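January, late, kettle on for the last time

Well, the letter came. I'd half expected it after all the talk in the queue before Christmas, but it's a different thing when it's on your own mat with your own name spelt wrong. Stedenier are shutting the Lomholm branch in the spring and everyone with a passbook account is being "moved to a new home". My new home is a thing called an Everyday Reserve, and I've read the leaflet twice and I still couldn't tell you what it is. It pays less, I know that much. It was in the small print under a drawing of a bird.

I've had that account since I was at school. Mum took me in with my birthday money and the man behind the glass stamped the book so hard the counter shook. I don't suppose I ever had much in it. Today it stands at £447, and that includes the interest they added in December, so nobody in head office is going to lie awake over losing me. Still, I was properly cross. I put the letter down, made toast, picked it up again and was cross a second time.
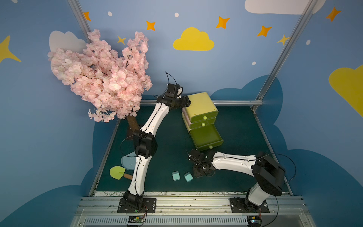
## The phone call

I rang after breakfast, which I thought was clever. It wasn't clever at all. Forty-one minutes I was on hold! I did the ironing, I did the bread bin, I sat on the stairs. There was a tune with a flute in it and every so often a woman told me my question might be answered online.

When I got through it was a very polite young lad who asked me for the third and fifth letters of a password I've never had. I told him I have a book. He said what sort of book. I said a passbook, with a blue cover, and he went away to ask someone. When he came back he said I could "register for digital" or else go into a branch with proof of who I am, and the branch he suggested was Lomholm. I said you're closing it. He said it was open until the spring. Fair enough, I suppose.

So on went the boots and off I went.

## In the branch

One window open out of the lot, and Jacqueline Pons on it, looking done in. She's always been lovely to me and I didn't want to be another person having a moan at her, so I kept it to a small moan. She says they found out the same morning the rest of us did. She's been offered a place at Dirholm but it's two buses and she'd be getting home in the dark half the year. She hasn't decided.

She went through it all properly, turning the leaflet round so I could see it and using the end of her pen. As far as I understood:

- the book stops working the day the branch shuts, and they'd like it back (they're not getting it)
- I can say no to the Everyday Reserve, but I have to say so in writing
- if I say no and don't tell them where to send the money, they post a cheque
- there's a £50 thank-you for people who switch to their current account, but you have to pay your wages into it, and I haven't got wages, I've got a pension, and she had to look up whether that counts

It might count. She's going to ring me. I did ask what happens to people who don't open their post, and she pulled a face and said a letter goes out again, and then another one.

By then there was a queue right back to the door. Ľudovít Hudec was in it with a carrier bag of coppers for the allotment float, and he was told they've stopped taking loose change over the counter altogether, it has to be bagged up in the proper little bags, and there weren't any of the proper little bags. He took it ever so well. I'd have tipped it out on the floor.

We had a cup of tea after, the three of us, because Vlasta had turned up by then to get out of the wind. I got the leaflet out again and read them the bit about the rate.
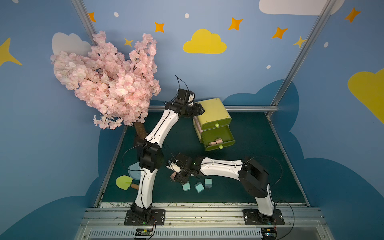
Vlasta said I was making a great deal of fuss over a few pounds and that I should have moved it years ago, because loyalty never earned anybody a penny in interest and the banks are counting on people like me. She's with Vaněk, who never had a branch anywhere near us, and she does it all on her phone in bed. According to her it took ten minutes to set up and most of that was finding her glasses.

I said that's all very well but what about when it goes wrong. Then Ľudovít started on about his nephew, whose card was stopped on holiday, and who had to live off crisps until it was sorted out. Vlasta said that was one nephew. It got a bit lively, but we were all right again by the second pot.

## What I've been thinking since

She's got a point though, and it's been niggling me all evening. I looked back through the old books (I've kept every one, they're in the tin with the spare fuses) and there were years in the middle when the interest was a decent little sum and I barely noticed it. Then it drops and drops, and there's a whole run of pages where they gave me pennies. I stayed put right through that. Never even asked if there was something better. I went in, had the book stamped, said hello to whoever was on, and came out feeling I'd been sensible.

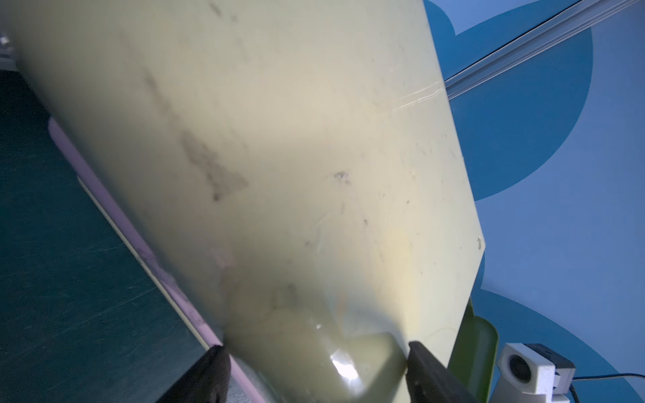
And I do think part of what I was paying for, if you can call it paying, was the hello. I'm not daft, I know a bank isn't there to be company. But when Mum died it was somebody at that counter who sat me down and told me which forms mattered and which could wait, and I can't see the lad with the flute music doing that. He'd have wanted the third and fifth letters of something.

Tatiana Machala rang at teatime — she'd had her letter too — and she's all for a petition. She's already got a sheet for the library and wants one in the baker's. I said I'd sign, of course I will, though I can't see Stedenier changing their minds over it. She wants them to at least put a machine in the wall so people can get cash out without going to Dirholm. That seems to me a reasonable thing to ask, and I told her to put it at the top of the page in big letters. She said Alžběta Šimek is writing to the council about it as well and her letters do tend to get answered, if only to stop the next one.

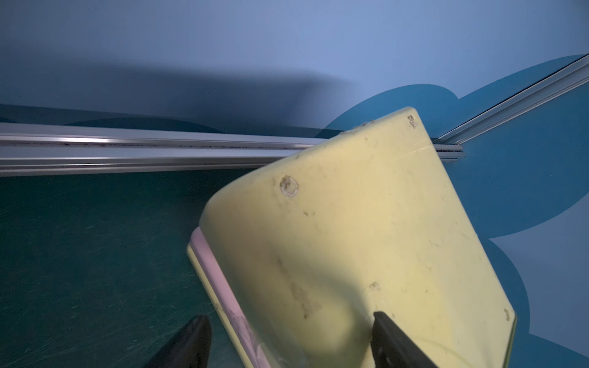
*Yellow plastic, a bit scuffed.*

So, for tomorrow. Write to Stedenier and say no to the Reserve, keep a copy. Find the gas bill for proof of address. Ask Vlasta to show me the Vaněk thing, slowly, and with her phone and not mine to begin with. Stamps. Sign Tatiana's sheet. I also need to ring Jacqueline if she hasn't rung me by dinner time, and I must remember to ask if I can have the book stamped one last time before they shut, even if it's only for a pound.

Wind's got up again. Back gate wants a new latch.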